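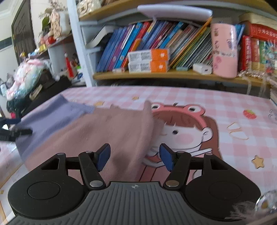
## 4. The open day

I'd been saying for months that we should let ordinary people try the grippers, and in September I finally got my wish. Zandville lets outside groups take over its ground floor for an afternoon, so we hauled everything down there, set up four folding stations, and opened the doors at lunchtime with no real idea who would come. We had planned for 50 visitors. We got nearly 100, plus a school group that wandered in from the exhibit next door and stayed until we ran out of juice!

Section 3 covers the hardware, so I'll keep this part to what went on that day and what we took home from it.

**4.1 What people were asked to do.** Each visitor got a pair of hand-held grippers and a garment, and we asked them to fold it however they'd fold it at home. That was pretty much the whole instruction. Lionel Tapley had written a lovely one-page guide with arrows and everything, and I'm sorry to say most of the copies ended up as scratch paper (the kids drew on them). After the first few sessions we dropped the guide and just let people watch whoever was ahead of them in line.

The only fixed rule was that the cloth had to be moved with the finger pads. No pinning it down with a palm, no chin. We let people restart once. A session ended when the visitor said it was done, even if the rest of us could see a sleeve sticking out.

**4.2 Patterned surfaces.** We used patterned tablecloths on purpose. Our earlier folding data was nearly all collected on plain gray mats, and the Cirero model trained on it got badly confused the first time it met a floral print: it kept reaching for the petals. Figure 1 shows the sort of setup we were after, with a two-tone knit on a pink-and-white check printed with cartoon characters. The pink part of the knit sits close in color to the cloth under it, and a raised fold hides part of the printed girl. I love this one. If a policy can tell where the garment stops and the tablecloth starts there, I'll trust it with a good deal more.

**Figure 1.** Two-tone knitted garment on a patterned tablecloth. One gripper is open in the foreground; part of a second is visible at the left.

**4.3 What we noticed.** Sessions were capped at 35 folds per station so that the batteries would last. A few things jumped out, and I'll give them in the order I scribbled them down.

People use their two hands very differently. One hand does the fussy work and the other mostly holds cloth still, and they swap without thinking about it. Our Statent baseline assumes both arms stay busy the whole time, so it had nothing sensible to say about the long pauses. We've now stopped trimming those pauses out of the recordings.

Knits were much harder than I expected. Visitors who zipped through a cotton shirt slowed way down with anything stretchy, and several of them let go and grabbed again two or three times before they liked the grip. One retired tailor regripped on nearly every fold and still ended up with the neatest pile in the room. She told me my fingers were too wide (the gripper's fingers, I hope).

We also had trouble with the labels. Two of us watched the sessions and marked when each fold began, and we disagreed a lot on the knits, where smoothing and folding sort of run together. We went back afterward and merged the two categories for stretchy items only. It's a bit clumsy, and Section 6 returns to it.

**4.4 Limits of the day.** An open day isn't a controlled study and I won't dress it up as one. People chatted, helped each other, and copied the person in front. We didn't record age or handedness, and I really wish we had asked about handedness. Fothergill has offered us a quieter room for the next round, where we'd like to repeat the knit sessions with the same garments and a narrower pair of fingers.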